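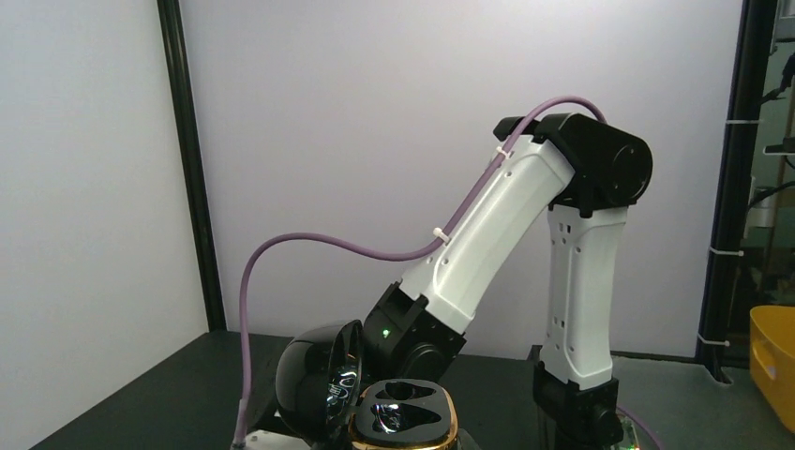

Food > Soups > Cold Weather Can Wait

9th July, by the Rorura kitchen

I have made cucumber soup on the hottest day of the year and I regret very little. It's yogurt, dill, garlic and two cucumbers, blended until your neighbors complain. Pour it with your elbow up and your wrist bent down, like the white and black arm leaning toward its table, and you'll get that smug thin stream.
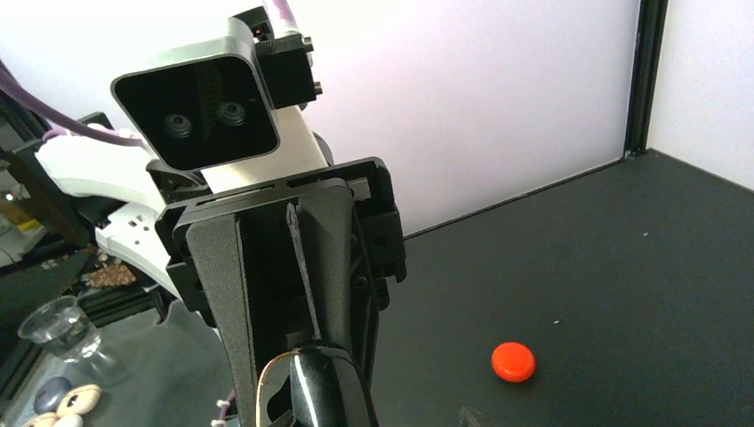 Then it goes in the fridge for 49 minutes. I set the timer for 60 once and forgot the soup until September, or so it felt. Salt it again once it's cold. 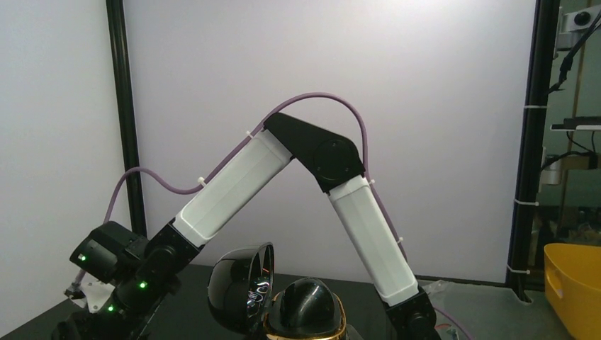
What I'd change

Less garlic. I used 11 cloves and the dog left the room.

Recent posts
Eltau rye, second attempt
Beans for almost 600 people
The Zidasen pickle problem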